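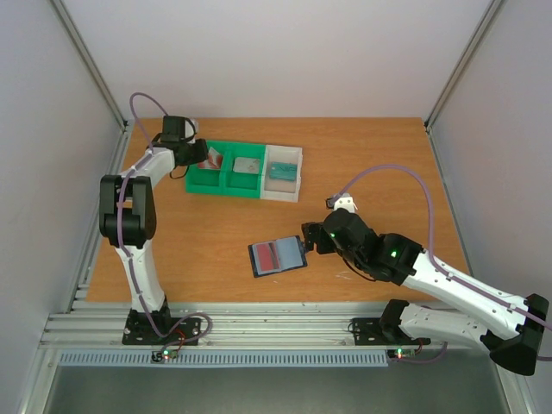 Storage bins on a wooden tabletop, with a green one among them.

How to Sort Small Stuff into Bins (and Keep It Sorted)

Updated March 2022

I put off sorting my small things for longer than I'd like to admit. Screws, batteries, buttons, picture hooks, the spare feet from a bookcase I gave away years ago - all of it lived in two kitchen drawers and a cookie tin. If that sounds like your house, pour yourself something nice and set aside an afternoon. It's a pleasant job once you get going, and you can do it sitting down.

What you'll need

A set of small open bins. Mine are from Baltby, but any will do as long as you can get your whole hand in.
A table you can leave alone overnight
A couple of old towels or a baking sheet
Masking tape and a marker
A bag for trash

Step 1. Tip everything out

Lay a towel over part of the table and empty one drawer onto it. Just one! I did both at once the first time and ended up eating dinner on the couch for 2 days. Pick out the obvious trash as you go, meaning the dried-up glue, the bent nails and the bread bag clips.

Step 2. Make rough piles

Go fast here and don't be fussy. Anything that hangs a picture goes together, anything with a plug goes together, and anything you can't name goes in a pile off to one side. My friend Geeta Thakur sorts by size first and by use later, and her way works well if you have mostly hardware. I've tried both and I still like sorting by use, probably from years of asking myself "where's the thing for the thing?"

Step 3. Give each pile a bin

Try the piles in the bins before you label a single one. You'll find that some are far too big (I had some 300 loose screws, which was a surprise) and want splitting in two, while others can share. Fill each bin about two-thirds of the way so you can stir through it with a finger.

If your bins come in different colors, pick one color for the things you reach for most. Green is my batteries-and-tape bin, and everyone in the house has learned it without being told.

Step 4. Label with tape

Write on masking tape and stick it to the front. Leave it that way for a few weeks before making proper labels. I changed four of mine by the end of April, and the tape peeled right off.

Step 5. Deal with the mystery pile

Put it in its own bin with the date on it. Whatever is still in there after 18 months can go, apart from keys. I always keep keys.

Keeping it up

Stand the bins in a row at the back of the table or on a low shelf, with the everyday ones closest to your good hand. When something small turns up in a pocket or under a cushion, drop it in its bin within 48 hours, or it will find its way back to the drawer. And if one bin keeps overflowing, split it again and get out the tape.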